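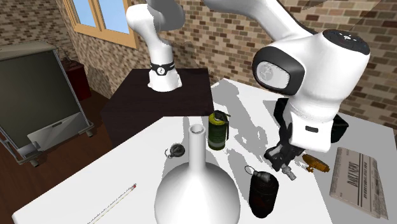 Call for Participants: The Oltonen Valley Word Map

We're looking for people who talk. If you grew up in the Oltonen Valley, moved here as a kid, or have lived here long enough that your cousins say you sound funny, we'd love to hear from you!

The Word Map is a three-year project to record how people in the valley speak now, in kitchens and feed stores and school parking lots. The last time anyone tried this, the fieldworkers skipped the whole east side of the river, and they mostly talked to men over sixty. We'd like to do better. We want teenagers, night-shift workers, grandparents, people who speak two or three languages at home, and people who are sure they don't have an accent (those are some of our favorite recordings).

What you'd be doing

You'd sit down with one of our interviewers for one conversation, usually a little over an hour. It comes in two parts. The first is just talk — where you went to school, what you ate on Sundays, what you did when the creek froze. The second is a list of 282 everyday things and actions, and you tell us your word for each one. What do you call the strip of grass between the sidewalk and the street? The end piece of the bread? The little bits of hardware in the bottom of the kitchen drawer? There are no wrong answers, and "I don't have a word for that" is a perfectly good one. We write it down and move on.
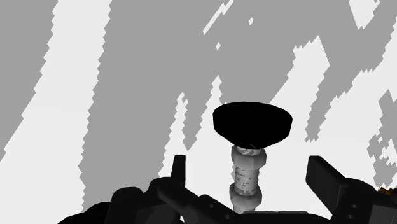 A black cap on a threaded bolt, with two hexagonal nuts.

Last winter's pilot covered Drestia and the farms just north of it, and we came away with 23 different words for a drizzle that doesn't quite need an umbrella. One family had three of them at the same table and had never noticed! That's the kind of thing we're after, and it's why we like to interview relatives separately when we can.

Who can take part

Anyone 14 or older who spent at least five years of their childhood in the valley, or who has lived here for the past ten. Under 18, you'll need a parent or guardian to sign the form with you. You don't need to be a good speaker or a good speller. If you stutter, speak slowly, or use a hearing aid, please come anyway and tell us what would make the session comfortable.

We're especially short of people from Rugemalira Heights and the old mill streets, and of anyone whose family came to the valley for the cannery jobs.

Where and when

Sessions are held in the upstairs reading room at the Veltgate Library. There's an elevator, and parking in the back lot is free after four. If the stairs, the drive or the hours don't suit you, we can come to your house, as long as there's a room where we can turn off the TV and the dishwasher. Interviews start in the new year and run through April, with daytime and evening slots.

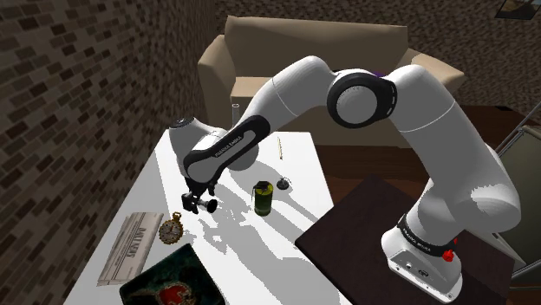

Questions about sessions go to: Bettina Crowe
Interview Coordinator, Oltonen Valley Word Map

What you get

We pay $40 for a full session, in cash or as a grocery card, on the day. You'll also get a copy of your own recording, and I really do recommend asking for it. Several people from the pilot have told me they played theirs at a family dinner and ended up arguing about porch words until midnight.

Your recording goes into the project archive under a number, and your name is kept in a separate file. You can ask us to cut any part of it, or all of it, up to the point when the map is published. Short clips may be used on the map itself, but only if you check that box on the form.

How to sign up

Pick up a form at the library front desk or at the post office in Drestia, fill in both sides, and drop it in the green box by 29th November. Tell us where you grew up (the street or the nearest crossroads is best, since town names cover a lot of ground), what languages you heard at home, and what times of day work for you.

We have room for about 700 interviews this season, so send the form in even if you think your road is already covered. We'll call or write to everyone who applies. And if you know someone who uses a word you've never heard from anybody else, please bring them a form too.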